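Sorting out the kitchen odds and ends

I finally did the cupboard above the kettle on Tuesday. I had been putting it off since we moved in, and it had reached the point where opening the left-hand door meant catching something. Most of what was in there had come straight out of a removal box marked MISC and had never been given a proper place.

My method is not clever. I take everything out, put it on a big flat surface, and don't put anything back until I've decided where it lives. I used to do this on the kitchen worktop but there is never enough room, and you end up balancing jars on the hob. A table covered in brown paper is much better. The paper catches the crumbs and the bits of old label, and when you've finished you can roll the lot up.

The other thing I do is mark the surface off with blue painter's tape, so there is a section for each place in the house. One for the cupboard, one for the shed, one for the charity shop and so on. It peels off paper well enough if you're slow about it. I got a roll from Burow on the high street, where it's a bit dearer than online, but I was there anyway for light bulbs.

The cupboard itself took longer to clean than to empty. Something sticky had got under the lining paper at the back, golden syrup by the look of it, and I had to lift the whole sheet and go at the shelf with hot water and a scraper. The new lining is plain white and cut slightly short at one end because I measured it in a hurry. It will be behind the teabags so I'm leaving it.

Decisions, then. Anything chipped went. The Mayrhofer cafetière went too, as the glass has been cracked since April and the replacement beaker costs nearly as much as a new one. I kept both flasks, though we only need one. The jam jars without lids went in the recycling and the jars with lids went in the shed, where I already have too many jars with lids.

Cookie cutters I found hard. We don't make biscuits more than once a year, but they were my gran's and they take up no space if you nest them, so they're in a tin now on the top shelf where I can't reach them without the steps.

The charity bag went to the shop in Vanomthorpe the next morning. They only take kitchen things if they're clean and in pairs or sets, so it's worth ringing first. They turned down the egg poacher.

What always slows me down is the last handful. The first part of the job is easy, as it's all obvious rubbish or things you use every day. Then you get to the ones that are perfectly good and don't belong with anything else. An enamel mug with a lid is a nice thing to have, but it isn't part of a set and it won't stack. A funnel is worse. You need one perhaps 4 times a year, it's an awkward shape, and it won't stand up in a drawer with everything else. I've tried hanging one on a hook inside the cupboard door and it knocked against the shelf each time the door shut.

For now the mug is going on the windowsill by the back door, for tea in the garden, and the funnel is going in the box with the vinegar and the empty bottles. If I haven't used it by the time I make the next lot of chutney I'll think again. Next is the cupboard under the sink, which I'm not looking forward to.

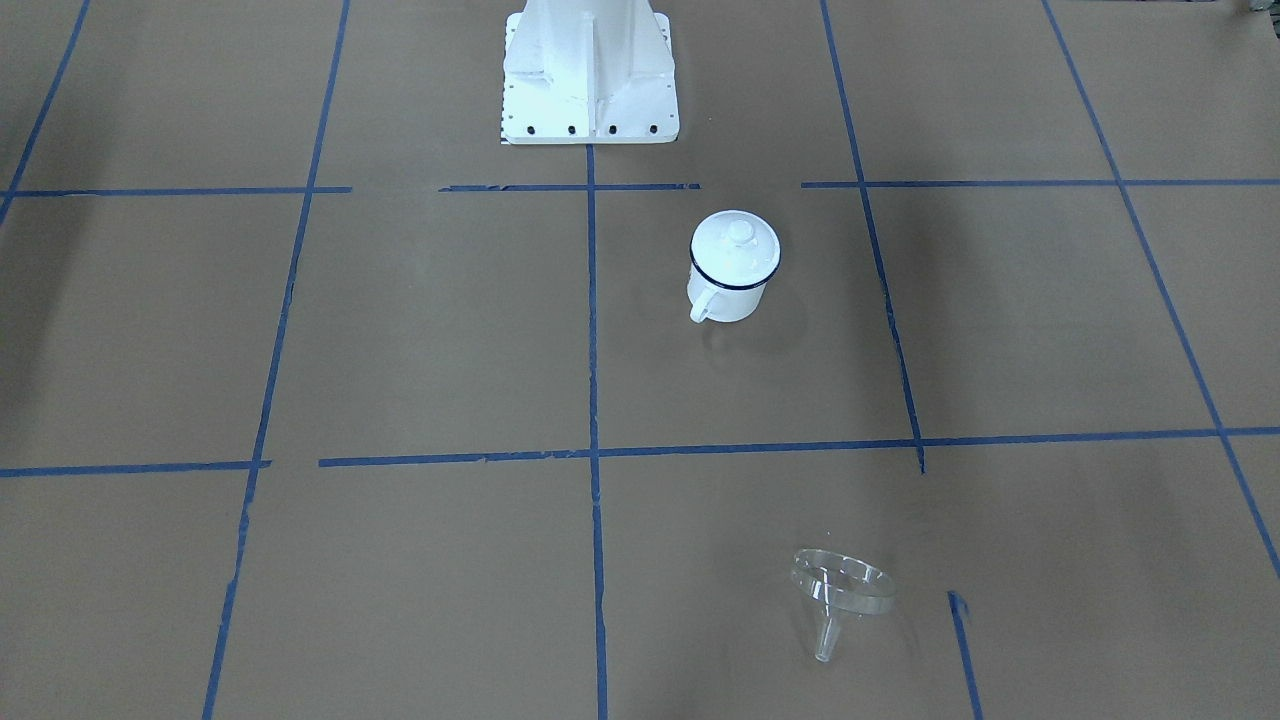
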